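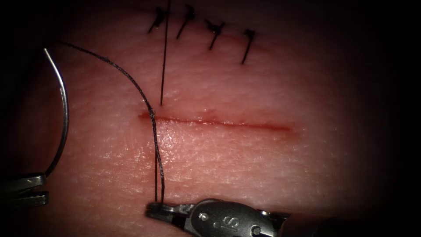 Şengül Kırmızıgül voudrait savoir combien de temps on peut garder un coussinet de suture en peau synthétique avant de le jeter, parce que le sien colle aux doigts et que les fils finissent par le déchirer.

Rechercher une astuce Rechercher OK

Un coussinet entretenu dure plusieurs mois, même avec une séance presque tous les jours. Les miens sont des Kaltia, modèle épais, et le dernier m'a servi jusqu'en août. Voici comment je les range, les nettoie et les utilise jusqu'au bout.

Nettoyer la surface

Le toucher collant vient surtout de la poussière et du gras des mains. Laver à l'eau tiède avec une goutte de liquide vaisselle, du bout des doigts, sans éponge grattante. Rincer, puis laisser sécher à plat sur un torchon qui ne peluche pas. Pas de sèche-cheveux, pas de radiateur. L'essuie-tout laisse des fibres qui se logent dans les incisions et qu'il faut ensuite retirer à la pince.

Quand le coussinet est bien sec, passer un peu de talc au pinceau, secouer, essuyer. Il en faut très peu. J'en avais mis trop la première fois et l'aiguille glissait dans le porte-aiguille.

L'alcool ménager est à éviter. Sur un ancien coussinet, il m'a fait blanchir toute une bande et la matière est devenue cassante.

Prévoir la place des incisions

Un coussinet neuf donne envie de couper en plein milieu. Commencer plutôt près d'un bord et descendre ligne par ligne, en gardant au moins deux centimètres entre deux incisions. Trop proches, elles se rejoignent sous la surface et la bande qui les sépare se soulève dès qu'on tire.

Couper avec une lame neuve, en une seule passe, sans traverser le filet de renfort s'il y en a un. C'est ce filet qui retient les points. Une fois qu'il est coupé, la ligne bâille et ne sert plus qu'à s'exercer aux surjets lâches.

Une incision peut servir plusieurs fois. Décaler les points d'entrée de quelques millimètres à chaque reprise, et abandonner la ligne dès que les trous s'agrandissent.

Éviter les déchirures

Les fils coupent la matière pour deux raisons : on pique trop près du bord, ou on serre trop. Entrer à 5 mm de l'incision et ressortir à la même distance de l'autre côté. Présenter la pointe bien droite sur la surface, puis tourner le poignet en suivant la courbe de l'aiguille. Si on pousse tout droit, la lèvre se soulève, fait un bourrelet et finit par se fendre. 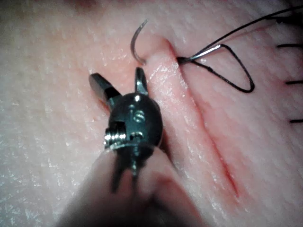 Pour le serrage, s'arrêter quand les deux bords se touchent. S'ils se chevauchent ou si la peau fronce, desserrer le premier nœud avant de faire le second. Un fil un peu plus gros abîme moins la matière qu'un fil très fin, et il se voit mieux le soir sous une lampe.

Il faut aussi que le coussinet ne bouge pas. Deux bandes de tapis antidérapant pour tiroir, découpées à sa taille, suffisent sur une table lisse. Sur ma planche, j'ai vissé deux tasseaux qui le calent en haut et en bas. Les pinces à dessin tiennent bien aussi, mais elles marquent les bords si on les laisse en place.

Retirer les points

Soulever le nœud à la pince, couper un seul brin au ras de la surface et tirer du côté opposé. Ne pas arracher, même sur un vieux coussinet. Je jette les bouts de fil au fur et à mesure dans un couvercle de bocal, sinon on en retrouve partout sur la table et dans les manches.

Les aiguilles vont dans une boîte rigide fermée, y compris les aiguilles émoussées. Une boîte à pastilles avec un petit aimant collé au fond fait l'affaire pendant la séance. À la fin, regarder sous le coussinet et sur la chaise avant de se lever.

Ranger

À plat, dans une boîte à couvercle, à l'abri du soleil. Ne rien poser dessus. Si l'on empile deux coussinets, glisser une feuille de papier cuisson entre les deux, car le papier journal déteint et l'encre ne part plus.

Muammer Tekin m'a signalé qu'il retourne les siens quand le dessus est usé, pour s'exercer aux nœuds sur l'envers. J'ai essayé : c'est plus ferme et l'aiguille passe moins bien, mais pour les nœuds seuls cela convient.

Ensuite je découpe ce qui reste en bandes. Elles servent à essayer un fil nouveau ou à vérifier une aiguille avant d'entamer un coussinet neuf.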